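The old ferry landing at Gridarham

18/05/2025

I finally got out to Gridarham, after putting it off most of the autumn. It's a former river landing, with a wool store, a customs shed and the footings of what used to be a pub. The council took it on years ago and has been slowly making it fit for visitors. Entry is free and the gate is open until late afternoon.

The drive from Marura is easy enough. The last stretch is gravel and a bit corrugated, so take it slowly if you have a small car. I parked under the pepper trees and was the only one there for the first hour.
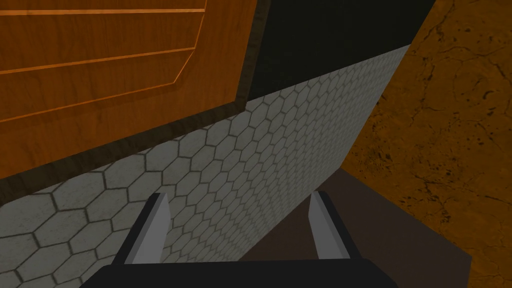
The wool store is the building most people come for. It's stone on three sides and corrugated iron on the river side, where the wall came down in a flood and was never rebuilt in stone. You can see the flood marks cut into the doorway, with initials beside most of them. The highest is well above my head. I had read about it but hadn't really taken in how far the water would have had to come, as the river is a good walk away now and a long way down the bank.

Inside there's a short display on the bale trade. A bale had to be rolled to the edge of the loading floor and let down a timber slide to the barge, and the slide was 60 feet long. In a busy season the landing sent off 200 bales in a day. The panels are clear and not too wordy. A couple have faded from the sun and could do with reprinting.

I had a talk with Crescencio Barrios, the site officer. He came over from the Bulden goldfields museum and has been at the landing for 3 years. Most of his time so far has gone on drainage. Water was sitting against the footings of the customs shed and the mortar was turning to sand. They've dug a trench along the uphill side and repointed with lime, and he's waiting to see how it goes through another winter.

He also told me about the pub, which I knew nothing about. It was called the Ibarra and it burned down twice. After the second fire the publican moved across the river and the stone was carted off for farm buildings. All that's left is a line of footings, a cellar full of rubble and a quince tree that still fruits.
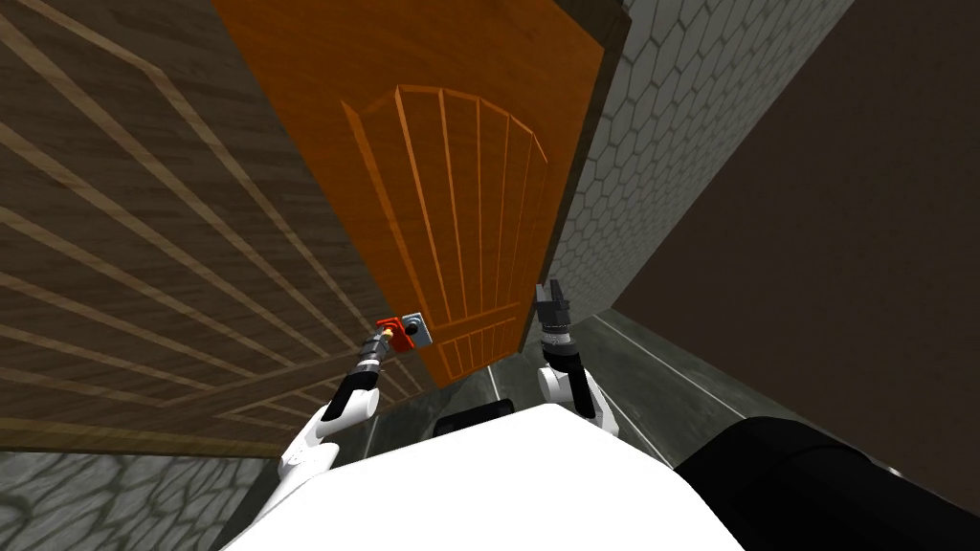 Getting around the site

The walking loop starts behind the customs shed and follows the bank upstream. It's flat for the first half, then there are 100 steps up to the lookout – uneven ones, with a handrail on one side only. If you don't want the climb you can turn back at the bench and not miss much of the history.

From the top you get the best idea of how the place worked. The dray road comes down the gully on the left, and the cutting still shows clearly in the grass. The barges tied up on the inside of the bend where the current was slower.

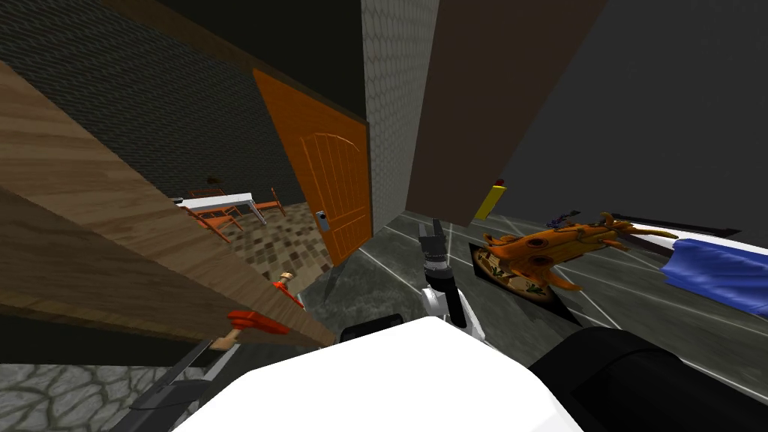 There are toilets near the car park and a rainwater tank, but no shop. I'd bring lunch. Phone reception drops out once you're past the grid, so download a map before you leave the highway.

Gonzalo Miranda leads a guided walk a few times a year and the next one is in September. His grandfather worked on the barges, and Crescencio says he brings the old logbooks along. I've put my name down. The booking sheet is on the noticeboard at the Marura library.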